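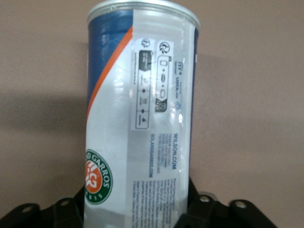

A tennis ball can with a metal lid and a blue band on its label.

Jurors in the Fetthorpe arson trial heard Tuesday from the tenant who called in the fire, as prosecutors opened their case against the former manager of a sporting goods warehouse on Jenis Street.

Bradley Cheetham, 46, is charged with arson, insurance fraud and two counts of reckless endangerment. He has pleaded not guilty to all charges. The trial in Ashworth County Court is expected to last four weeks.

The fire broke out at the warehouse shortly before 3 a.m. last November and spread through the storage area at the back of the building. Four people living in apartments on the floor above got out by a rear stairway. One was treated for smoke inhalation and released the same morning.

Po-yen Chien, who rented one of the apartments, was the first witness. He told the court he woke to the sound of a door closing and then footsteps in the alley below his bedroom window. He looked out and saw a man walking quickly toward Jenis Street, he said, but did not see his face.

"I thought it was a delivery," Chien said. "Then I smelled the smoke, and I stopped thinking about the man."

Chien called 911 and knocked on his neighbors' doors before leaving the building. A recording of the call was played for the jury. On it, Chien gives the address twice and tells the dispatcher that smoke is coming up through the kitchen floor.

Under questioning from the defense, Chien agreed that the alley was poorly lit and that delivery drivers sometimes used it at night. He also agreed that he had not mentioned footsteps in his first statement to police, taken on the sidewalk while the fire was still burning. They appear for the first time in a second statement, given the next day.

Asked why, he said he had been cold and worried about his neighbor, and that the officer had mostly wanted to know who was still inside.

The prosecution says Cheetham set the fire to hide missing stock. In its opening statement, it told jurors that company records listed 2,008 cartons in the building on the day before the fire. Investigators who went through the debris, along with the part of the warehouse that did not burn, could account for far fewer. An insurance claim filed the following week sought payment for every carton on the list.

Cheetham had the only key to the back storage room, prosecutors said, and his phone connected to a cell tower in the Hernonberg area, near the warehouse, less than an hour before the first 911 call.

The defense said in its opening that Cheetham lives in Hernonberg and that his phone connected to the same tower every night of the week. It called the stock records a mess that went back years before he was hired. Cartons were often moved to a second site without paperwork, the defense said, and at least two other employees had used copies of the storage room key.

"Bad records are a problem for an accountant," the defense told jurors. "They are not proof that a man lit a match."

Jurors were also told that fire investigators did not find an accelerant. The prosecution says its expert will testify that the fire started in two separate places, a pattern he considers a sign that it was set on purpose. The defense plans to call its own expert, who blames an old electrical panel on the rear wall.

The judge reminded jurors before lunch that opening statements are not evidence. She also told them to stay away from the site, which remains fenced off, and from anything posted about the case online.

More than 100 people were called for jury selection, which ran longer than planned — many said they had shopped at the company's store or knew someone who had worked there. The store closed after the fire.

Cheetham sat beside his attorneys throughout the day and took notes during Chien's testimony. He did not speak to reporters as he left the courthouse. He remains free on bond and has been ordered not to contact any of the former tenants.

Testimony resumes at 9:30 a.m. with the first firefighter to enter the building.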